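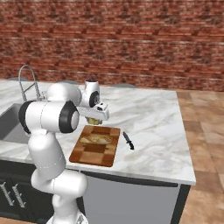 The Prodov arm at the bench, bread in the gripper and the loaf on the board.

Prodov Kitchen Arm - for staff kitchens and small canteens

I'm Kanokwan Chantharasri and I look after workplace kitchens for Briver, so I get to write this page (lucky me!). The Prodov is a bench-mounted arm with a two-finger gripper, and it takes on the dull end of kitchen work: shifting bread and rolls at the board, putting things back in drawers, closing up after the lunch rush.

We put it into the Jafri staff kitchen in June, where the crew feeds 900 people on a busy day. I'll admit the cooks were wary, and fair enough - one asked me straight out whose shifts it was after. The roster stayed the same size. What moved was the work. The early starter used to spend the first two hours on bread and now gets on with the soups and salads, and the arm gets left to its own corner.

The gripper opens wide and the fingers have small pads on the front.

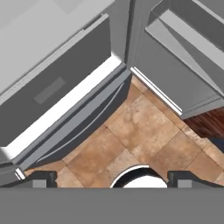 Drawers took us longest, if you want the truth. Every kitchen has one that sticks, and the arm has to learn how far each of yours comes out, so we do a walk-through with your crew before anything gets switched on. Tell us about the dodgy drawer. You'll also want to pick someone to be the go-to person, and I'd choose whoever already knows where everything lives, even if they've never touched a robot. They'll get five training sessions with us, and they should be paid for every one of them.

Your people can pause it whenever they like from the Lindov panel, which clips up at shoulder height. Knife work stays with the cooks. They asked for that at Jafri and I've kept it as our standard setup ever since.

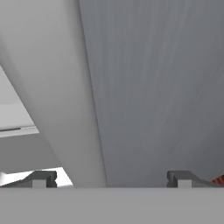

What you get

Prodov arm with gripper and bench mount
Lindov control panel
Walk-through and five training sessions
Spare finger pads, 2 sets

You'll need 800 mm of clear bench beside the mount. Give us a ring and I'll come out and measure up, no charge.

Page updated 2020-10-22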